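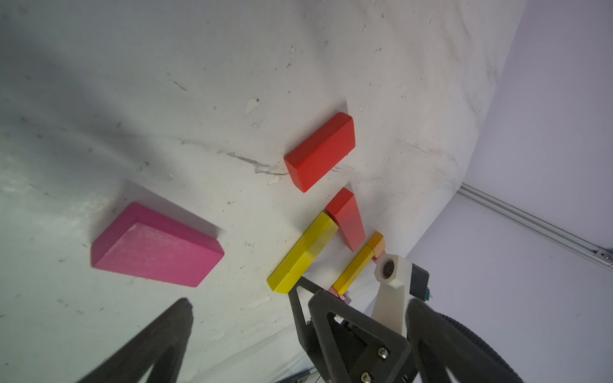

Flokcombe Play Library lends wooden construction toys to nurseries, childminders and families, and is recruiting a part-time Block Sorting and Repair Assistant for its workroom at Avness. The post covers the checking, cleaning, sizing and repacking of sets returned from loan. Most of the stock is plain coloured blocks: large pink and red rectangular pieces, long yellow ones, thin yellow sticks and small orange cubes, with other colours in the older sets. Sorting is done by hand on a white-topped table, and applicants should be comfortable working for long periods with small parts that differ only slightly in width or shade.

Job title: Block Sorting and Repair Assistant
Hours: 11 per week, worked over two mornings, 9.00 am to 2.30 pm
Contract: fixed term, one year, from February
Place of work: Avness workroom (ground floor, step-free entrance)
Reports to: Workroom Supervisor

Background

The library holds 216 sets and lends to 74 registered settings in Urnton, Avness and the villages between. Total stock is a little under one full lorry shelf bay at each site, and last year the workroom handled 4,000 individual returned pieces that needed some form of attention. Most faults are minor: dents to corners, worn paint, crayon marks, and pieces returned in the wrong box. Mixed boxes take up more time than damage does.

Main duties

Check each returned set against its contents card and record missing pieces on the loan sheet.

Separate pieces that belong to other sets. Two reds in the stock are close in colour, and red blocks are supplied in more than one width, so pieces must be compared against the gauge board before they are boxed.

Wipe down all pieces with a damp cloth and the approved cleaning solution, then set them out on racks. Blocks must not be soaked or put away damp.

Sand raised grain and rough edges by hand. Pieces with splits, loose splinters or flaking paint are withdrawn and placed in the repair tray.

Repaint withdrawn pieces in batches by colour, using the toy-safe paints held in the workroom cupboard. Training will be given.

Repack sets flat, large pieces first, with sticks and cubes in the cotton bag provided.

Keep the sorting table clear at the end of each session and report worn surfaces, faulty lamps or damaged racking.

Prepare crates for the fortnightly van run to the Urnton lending point. Full crates are moved by trolley, but some lifting between trolley and shelf is required.

Essential requirements

Reliable colour vision. A short matching exercise forms part of the interview.
Good close eyesight, with glasses if worn.
Steady hand skills and the patience for repeated checking.
Clear handwriting for loan sheets and contents cards.
Ability to stand or sit at a bench for up to two hours between breaks.

Desirable

Experience of light woodwork, furniture finishing or model making.
Experience of stock checking in a shop, school or library.
Some knowledge of how young children use blocks. The older sets were bought from the Skinner workshop and follow its own sizing, which differs from the current stock – anyone who has worked with them before should say so in the application.

Working conditions

The workroom is heated and has extraction over the sanding bench. Dust masks, gloves and aprons are supplied. Adjustable stools are available at all benches. The paint store is locked outside working hours. The post does not involve direct work with children, and sets are not lent or collected from the workroom during sorting sessions.

Pay and leave

Pay is on the lowest point of the library's support scale, with holiday in proportion to hours worked. Travel between Avness and Urnton on library business is repaid at the standard mileage rate. Travel to and from home is not covered.

How to apply

Application forms are available from the Flokcombe Play Library desk at Urnton or by post from the Avness workroom. A CV may be attached but will not be accepted in place of the form. Section four should be completed in full, with details of any bench, repair or stock work, paid or unpaid.

Interviews will be held at Avness and will last forty minutes, including the colour matching exercise and a short sorting task – one mixed box, to be returned to its correct sets using the contents cards. Applicants who need changes to the bench height, lighting or timing of the task should note this on the form.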